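We use cookies to remember your settings and count visits. Accept all | Manage choices

Parveen Weerakoon
16th February

Went to the Mestus open day so you don't have to. Thread.

Free coffee, lanyards, a man with a headset mic. You know the sort of thing. The slide by the door said "the workshop of tomorrow". I have been promised that workshop since I was an apprentice.

First talk was Ekow Abugri on why small firms should automate. Lots of arrows going up. I asked what a cell costs with fitting and training and was told it "depends on the journey". Wrote that down.

Then the demo. Two arms at a white table, one each side, grippers facing each other, and a tube-like part with ribbed grey ends and a short white bit in the middle. One hand on each end.

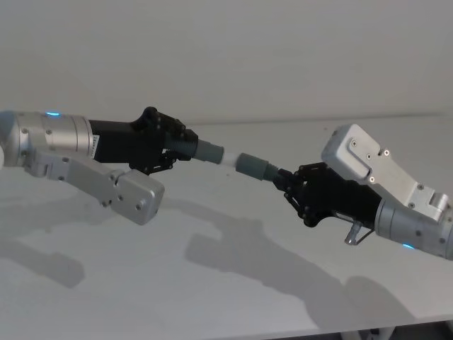 I'll give them the grip. Holding a round thing by both ends with two separate machines is harder than it looks, and I've dropped plenty with my own hands. But it was one part, on a clean table, against a bare wall. My bench has 83 other things on it and a radio.

Asked the engineer, Bláthnaid Mulcahy, what happens if the part turns up slightly bent. She said, "Then we'd have a different afternoon." Best answer I got all day. More of her and less of the headset, please.

The leaflet says 200 joints an hour. I asked to see the test behind that and was pointed at a QR code. The QR code goes to the same leaflet.

Obed Tetteh from Acheampong was next to me and reckons he'd have one tomorrow for the night shift. He does 2000 of the same fitting at a time, so fair enough. We do 4 of something and then 4 of something else.

They're doing it again in April, with customers' own parts. I've put my name down. I'm bringing the awkward elbow, the one with the burr.

Comments (3)

Wumpini Dogbe: Did they let anyone near the stop button?

Parveen Weerakoon: I asked. They did not.

harar_fittings: bring two elbows, they'll want to keep one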